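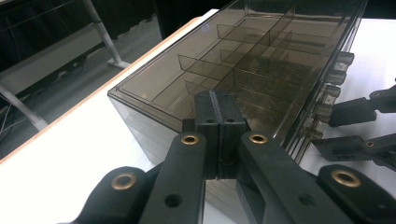 Rorkstead, March

To: Supply Room and Records List
From: Eliécer Llanos, Office of Facilities and Supply
Re: Divided boxes for small parts, second notice

Dear colleagues,

Thank you to the departments that replied to the first notice. The Office has reviewed the comments received and is able to confirm the arrangements for the divided storage boxes. The earlier message is quoted at the end for those who joined the list after it was sent.

The tinted plastic box has been adopted for all small stock held at Rorkstead and Florkusen. It has a tall divider running lengthwise down the middle, with thin cross dividers on either side of it. The walls can be seen through, although several readers have correctly noted that the tint makes some compartments look darker than others. For this reason a label is required on every box, including those whose contents appear obvious.

Labels are to be placed on the flat panel at the near end, below the molded rim. Please do not attach labels to the long side with the row of small gray tabs, and do not cover the tabs with tape. A box should be set on its shelf with the labeled end facing out.

The following points were raised by more than one department.

Mixed contents. Each compartment is to hold one kind of item only. Where a department holds two sizes of the same fastener, these count as separate items and go into separate compartments. Items that do not fit below the top of the dividers belong in the open bins and should be returned there.

Cleaning. Boxes are to be emptied and wiped with a soft damp cloth before they are filled. Scouring pads scratch the plastic and must not be used. The corners along the central divider collect dust and should be checked with particular care.

Stock numbers. Paper clips, binder rings and map pins remain under number 600. Cable ties and adhesive feet move to number 602. Kocsis has asked that the old cards be kept in the drawer until the change has been entered in the ledger, and the Office agrees to this request.

Departments that have not yet stated how many boxes they need are asked to do so by noon on Tuesday. Requests received after that time will be held for the next order. A department may request up to 3 boxes without written approval from its supervisor.

Respectfully,

Eliécer Llanos
Office of Facilities and Supply

On behalf of the Jindora Annex, the records desk wrote:

> We have read the first notice and have no objection to the new boxes.
> We would ask the Office to settle two matters before we move our stock.
> First, is the label to go on the end or on the long side? Our shelves
> are narrow and only the end can be read from the aisle. Second, may
> cable ties stay under number 600? Our staff are used to finding them
> there, and the cards were rewritten only last year.
>
> Records Desk, Jindora Annex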